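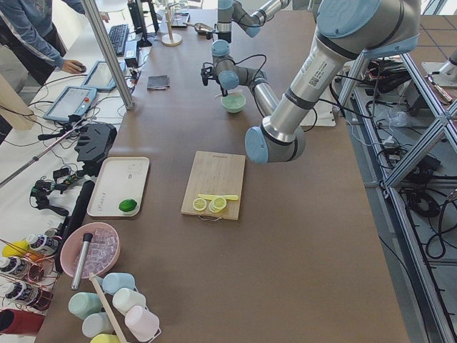
Page 3 of 14

Re: County wants the Girnton fawn

mossback_20
So the hearing got moved again. Four weeks to decide whether a fawn with a bad leg may stay in a licensed barn. I have bought houses faster.

ditchlily
The rule is the rule, though. Girnton's permit covers rabbits and squirrels. A deer is neither, last I checked.

mossback_20
They applied for the deer permit in October. It's sitting in a tray in Vimmont.

henhouse4
My sister-in-law drove one up to the Ferraro place last year and they took it, no questions. Different county, different tray.

ditchlily
And if it's carrying something? You'd all be in here yelling that the county slept through it. I like fawns fine. I also like the 20 cows across the road from me.

mossback_20
Then test it. The state vet offered. The county said it would "take the offer under review," so see you in spring.

clurkia_road
Does anyone know if written comments still count? I mailed mine to the old address.

henhouse4
They count if they're in by Nov 5, 2024. Use the Clurkia office, side door. The front one sticks.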